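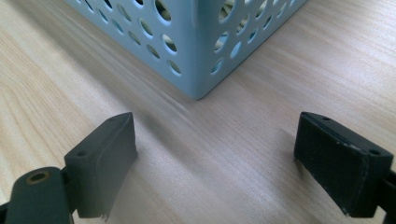
Thanks so much for all the notes that come in over the winter, we do read every one of them, and since the same handful of questions turn up each season (usually the very week the ice goes off the lake) we've gathered the answers on one page. If yours isn't covered, send it along and we'll get back to you, though please be patient with us in November, when the boats are coming out and the phone tends to ring in an empty office.

## I've never held a fly rod. Can I still come to a Trella weekend?

Please do! More than half of the people who book the spring weekends are brand new to it, and they're often the easiest to teach, having no old habits to undo. We start on the grass with a bit of bright yarn where the fly would go, and you'll spend a good part of the first morning there before anyone puts waders on. It can feel a bit silly, waving a rod at a lawn, but by lunch most folks have a loop they're rather pleased with.

## What rod should I bring?

For the river, a nine-foot 5-weight with a floating line will do nearly everything you ask of it. If you've only got a 6-weight, bring that and don't fret. For the lake at Kurkusberg, where the wind gets up most afternoons, the heavier rod is honestly the nicer one to have in your hand anyway. We keep loaner outfits in the shop – just tell us when you book, and mention if you cast left-handed so we can set the reel up the right way round.

## Do you supply the flies?

A starter box of 12 is included with every weekend booking. They're tied right in the shop, and the colours change a little with the season: olives and greys early on, then more tan and rust once the caddis get going. You're welcome to bring your own as well, of course. We only ask that you pinch down the barbs, and there's a pair of pliers on a string by the door if you've left yours at home.

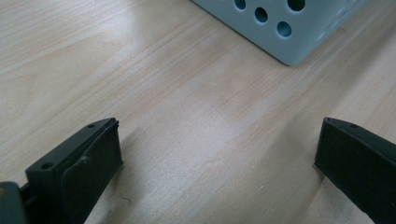 We also run a tying evening before each weekend, starting at 7 p.m., and anyone booked in can come along at no extra charge. Vises, thread and feathers are all there. Bring reading glasses if you use them, and maybe a second pair, as a size eighteen hook has a way of humbling people.

## How far is the walk to the water?

The Mühlbauer beat is the closest, 400 metres from the parking lot along a level gravel path, and it's the one we'd suggest if your knees are giving you trouble. The upper pools are a proper hike, with a stile and a muddy bit that never seems to dry out, so wear boots and carry your waders in.

## Do I need a licence?

Yes, everyone over sixteen needs a provincial licence, and you'll need to buy that yourself before you arrive. The beat permit is separate and we look after it for you. Please keep both on you while you're fishing.

## May I keep a fish?

On the river it's all catch and release. On the lake you may keep 2 trout a day, and we'd ask you to let the big females go. Wet your hands before you touch any fish you're putting back, and keep it in the net and in the water while you get the hook out.

## What happens if the river is blown out?

We'll move you to the lake if it's fishable, and it usually is. If neither one is safe, you can pick another weekend or have your money back, whichever suits you. River levels are posted each morning on the Resavance page, along with whatever's hatching, and the gauge reading there is the one we go by.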